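Ward 9 recall vote: quick FAQ
Updated 20/12/2024

What are we voting on?
Whether council member Fenna Kuipers stays or goes. Yes = recall. No = she stays.

When?
January. Exact date once the clerk signs off, we'll post it.

How did it get on the ballot?
Petition. Needed 900 valid signatures, got over that. Reet Paulauskas filed it at city hall.
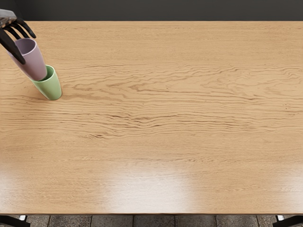 Who can vote?
Anyone registered in the ward 10 days before. Moved recently? Check your adress with the clerk first.

If she's recalled, who takes the seat?
Stays vacant until a special election. Only declared so far: Siu-fong Tang.

Where do I vote?
Caron Hall, or by mail. The Wendel Street site is closed this time.

Is this about the bus cuts?
Mostly. Also the parking contract with Nodach. Read both statments before you decide.

Still stuck?
Ask Hiwot Gebretsadik at the ward desk, mornings only.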